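Csonka Opens Furniture Showroom and Planning Room in Brerkwood

BRERKWOOD, April 6, 2023 – Csonka, the maker of tables and storage for small homes and shared workrooms, has opened a showroom at its Brerkwood site. The new space covers 824 square feet on the ground floor and is open to the public as well as to trade customers. It is the company's first showroom outside Prelluvville, where its workshop and main office remain.

The showroom carries the full Garnby line of tables, benches and shelving. Garnby furniture is sold in a short list of sizes and plain finishes, and all the pieces are made to be used together. A table bought for a kitchen can later be paired with a second one of the same height to make a longer work surface. Shelving units can be joined side by side with a connector sold separately.

There are 57 items on display at opening. Customers can sit at the tables, open the cabinets and move the benches. Each item carries a card with its measurements, its weight when assembled and the price. Prices in the showroom are the same as those in the company's catalog.

Why Brerkwood

Csonka has used the Brerkwood building for storage and local delivery for several years. Customers who came to pick up orders often asked if they could look at other pieces while they were there, and staff had nowhere to show them. The front part of the ground floor held packing supplies. Those supplies have been moved to the rear of the building, next to the loading door, and the front part has been rebuilt as the showroom.

Pickup is still available at the same address. Customers collecting an order should use the side entrance and bring the order number. Parking by the side entrance is limited to the time needed for loading.

What visitors will find

The showroom is divided into 3 areas. The first is set up with dining and kitchen tables. The second holds shelving, cabinets and wall hooks. The third, at the back, is the planning room.

The kitchen area includes the Garnby drop-leaf table, which went back into production this year with a longer leaf and a different hinge. The earlier hinge is still available as a spare part. Also on view is the narrow bench, sold in two lengths, and the stacking stool, sold singly or as a set of four.

In the storage area, the shelves are loaded with dishes, jars, folded linens and boxes of paper so that visitors can judge how much each one holds. Staff will take items off the shelves on request for anyone who wants to check the depth or try out a container brought from home.

About the planning room

The planning room is for customers who are furnishing a full room or replacing several pieces at once. Staff work through the customer's measurements and mark out the size of each piece so that walking space, door swings and outlets can be checked before an order is placed.

Walls in the planning room are light gray and the table is white. Csonka chose plain surfaces so that paint chips, fabric and finish samples can be compared without a strong color next to them. Samples are kept in drawers and brought to the table as needed.

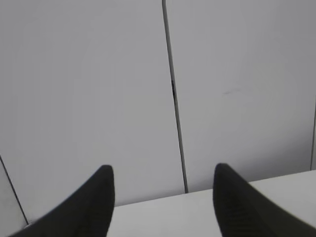
Customers are asked to bring the length and width of the room, the ceiling height, and the position of any windows and radiators. A hand-drawn plan is fine. Photos of the room are helpful, as are the measurements of any furniture that will be staying. Finish samples may be borrowed and returned at the next visit or by mail.

A planning visit is free and does not require an order. Visits must be booked ahead, by phone or at the front desk. Customers with a plan from the Prelluvville office can continue with it in Brerkwood, provided they bring the plan number with them.

Orders, delivery and returns

Orders placed in the showroom can be delivered or held for pickup. Small items such as hooks, connectors and stools can usually be taken home the same day. Tables and cabinets are shipped flat, with the tools needed for assembly. Assembly at home can be added to any delivery order within the Brerkwood delivery area.

Items bought in Brerkwood may be returned at either location. Furniture that has been assembled can be returned if it is undamaged and complete, including the hardware. Pieces cut to a custom length are not returnable. Replacement feet, hinges and shelf pins are stocked at the front desk.

Later this year

Csonka plans to add a small range of Garnby desks in September. The desks will use the same legs as the current tables and will be shown in the kitchen area, where the display will be rearranged to make room. Sizes and prices will be released closer to that time.

About Csonka

Csonka designs and makes furniture and storage for homes, studios and shared workrooms. Its products are sold under the Garnby name through its own locations in Prelluvville and Brerkwood and through its printed catalog.

Press contact

Csonka Press Office, Prelluvville
Product sheets, finish samples and floor plans of the Brerkwood showroom are available to the press on request.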